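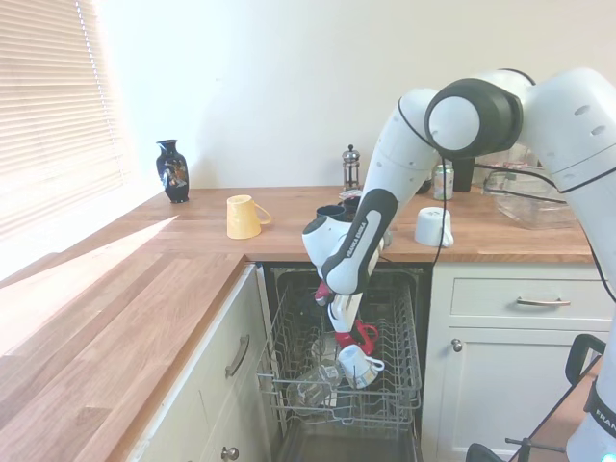

Water does most of its work in a home out of sight. It comes in through one pipe, is heated or left cold, and goes out through another, carrying with it whatever it has picked up on the way. A mug standing in the lower rack of a dishwasher is cleaned by the same few gallons thrown at it again and again. The machine reuses its water within each stage of the cycle, while an open faucet sends every drop straight to the drain. This chapter follows household water from the main to the sewer and asks how much of it is needed.

We will use one household throughout. Gemma Haslam and Jordan Fothergill live in the town of Otar and read their meter every evening for 20 days. Their total was 1,401 gallons – a figure we will break down by room in Section 4.3. Keep it at hand, as several of the exercises depend on it. 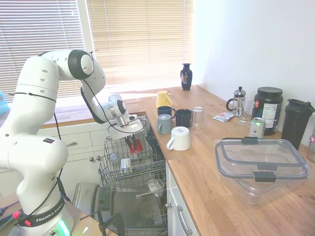 ## 4.1 Reading the Meter

A water meter records volume, usually in gallons or cubic feet. It never runs backward in normal use, so the amount used between two readings is the later number minus the earlier one. One cubic foot is equal to 7.48 gallons. Write down the unit with every reading – mixed units are the most common source of error in student work.

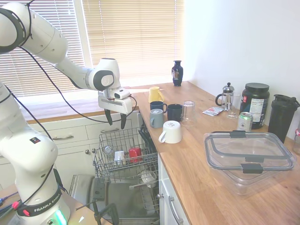
Why does a meter sometimes move when every faucet is closed?

Water is still leaving the pipes somewhere, most often through a worn toilet valve. A slow leak of this kind makes no sound and can run for months before it shows up on a bill.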